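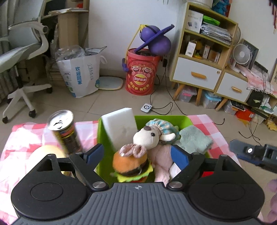
Figure 3. View from the wrist camera of the hand-held gripper, with a bin of soft toys between the two finger pads.

4.2 Grasp Width Estimation in Cluttered Bins

The controller described in Section 3 needs two inputs at every step: the current opening of the jaws and a target opening for the object that is about to be grasped. On the arm, the first comes from the motor encoder. On the hand-held tool there is no encoder, and the opening has to be recovered from the image. We do this by tracking the finger pads. The pads are blue in our recordings and the linkage is black, so a color threshold followed by a connected-component step gives two regions whose inner edges define the opening in pixels. A lookup table, measured once per tool, converts this value to millimeters.

The method fails in a predictable way when an object of similar color enters the area between the pads. Scenes like the one in Figure 3 are mostly safe in this respect. The bin is bright green, and the nearest large objects are a plush hamburger and a plush bear in a pink body. The bear's cap, however, is light blue, and with the threshold first used by Lambrechts in the Relis code base, part of a cap of this kind can be merged with the right pad when the two regions touch. We therefore restrict the search to the arc each pad can physically reach given the linkage geometry. The restriction is computed offline and stored as a binary mask. It adds no measurable cost at run time.

The target opening is harder. Soft toys have no fixed width, and a pad that closes to the visible outline of a plush object will usually make contact without holding it. The network is therefore trained to predict the final opening at which the demonstrator stopped closing, and not the outline width. Labels are produced automatically: the opening signal is smoothed, and a grasp is marked where it stays constant for 28 consecutive steps while the tool is moving. Segments in which the tool is still are discarded, as they often correspond to a demonstrator pausing with the jaws half closed.

The full set contains 734 labeled grasps, of which 49 were held out for testing. The split is by room and not by grasp. This matters more than we first expected. In an early version both sets shared the same rooms, and the network learned to use the background to guess which bin was in view — the test error was low and the transfer to the arm was poor. Home recordings carry a great deal of such information. In Figure 3 alone the background has a white office chair, a red Lay's bucket against the wall and a wooden shelf cabinet with white drawers, any of which could serve as a cue for the contents of the bin.

To reduce this effect further, we apply random crops that keep the pads and the area between them, and we replace the remaining border with patches from unrelated recordings in half of the training batches. Xu also tested a depth-based mask, which removed the background more cleanly but often removed thin parts of the object as well, such as cloth hanging over the rim of a bin. It was dropped from the final pipeline.

4.3 Integration with the Planner

The predicted opening is passed to the Dewulf planner as a soft constraint. The planner samples up to 44 approach poses per bin and rejects those in which the open jaws would intersect the bin wall. For the remaining poses it ranks candidates by the distance between the predicted opening and the middle of the gripper's range, which favors grasps that leave room for correction in both directions. Ties are broken by path length.

Predictions are updated during the approach until the pads pass the rim of the bin. After this point the view is often blocked and the output becomes unstable, so the last value before crossing is held. All results in Section 5 use this setting unless stated otherwise.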